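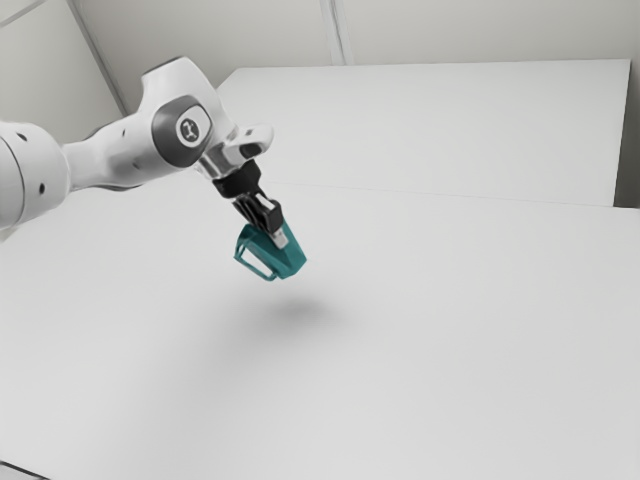 Setting Up Your Scouting Watchlist

Welcome to the part of the Skemulari guide that most club scouts tell us they come back to again and again. A watchlist is simply a place to keep the players you're following, along with your match notes, contract dates and anything else you'd like close at hand when the transfer window opens. Take your time with it the first go-round, and please don't worry about getting every setting perfect - you can change all of them later.

Before you start

You'll need a club account with scout or head scout access. If you can see the Players tab but there's no Watchlists button underneath it, your account is set to viewer, and your club administrator will have to change that for you.

Creating the list

1. Sign in and open the Players tab.

2. Click Watchlists, then New List.

3. Type a name. Something plain like "Left backs, December window" will serve you much better six months from now than "New list 2" (we've all done it!).

4. Choose who can see the list. Private keeps it to you alone, and Shared opens it up to everyone in your scouting department.

5. Click Save.

Note: List names can be changed whenever you like, but a shared list can't be made private again once a colleague has added a note to it.

Adding players

6. Type the player's last name or club into the search box. If you're looking for Tsegereda Abdella, for instance, "Abdella" is plenty.

7. Check the date of birth and current club before you click Add. Plenty of players share a name, especially in the youth leagues.

8. Set a priority from 1 to 5, with 1 being the player you'd most like to sign.

9. Fill in the contract end date if you know it. Leave it blank if all you have is a rumor from the stands.

Caution: Removing a player from a list also removes the match notes you wrote for her there. Use Archive if there's any chance you'll want them back.

Turning on alerts

10. Open the list and click the bell in the top corner.

11. Tick the alerts you want: injuries, contract news, or a change of club.

12. Pick daily or weekly email. Weekly suits most people outside the window, and you can switch to daily when things get busy.

Note: Alerts go to the email address on your profile. If yours haven't turned up by the next morning, have a look in your spam folder, then write to Sosina Chala on the help desk and mention error 427 if you've seen it on your screen.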